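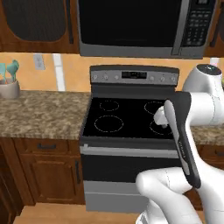
The arm at the range with a dark gray spatula-like utensil, held upright. The picture is a computer simulation.

Kitchen tips for working beside the arm

Our staff kitchen at Niston got its robot arm in March. I cook there with Antonina Horobets and Kagiso Lekota, and these are the tips we have written on the wall so far. Maybe they help in another kitchen where a machine has joined the team.

Choose one side. Our arm comes in from the right, so people stand on the left. Spoons, salt and the towel moved to the left also. It took us two weeks to stop reaching across.

Give it its own spatula. An arm likes to find the same tool in the same place. Keep the tools for people in a crock on the counter, and do not lend them. When Kagiso put back a spatula that was a little shorter, the arm scraped only air for a whole breakfast.

Wipe the handle each time the tool is changed. A greasy handle turns in the gripper. Warm water with a drop of dish soap is enough, then dry it well.

Clean the glass cooktop only when the arm is stopped and the rings are cool. Press the stop button yourself, even if a colleague says it is already pressed. For burnt spots, lay a wet cloth on them for 5 minutes before you scrape.

Say aloud when you pass behind. The arm does not hear you, but the person who watches it does.

Now the part which is not about cleaning. Before, one of us stood and stirred all morning. Now the same person tastes, plates and talks with the people in the line. Antonina is glad for her shoulder. Kagiso misses the stirring – he says it was his quiet time – so on soup mornings the arm stays off and he has the pot for himself. I advise to ask each cook which work they want to keep, and to ask again after a month.

Write down who may change the program. With us it is Lorna Gunn, and her extension is 1706. Changes wait until lunch is served.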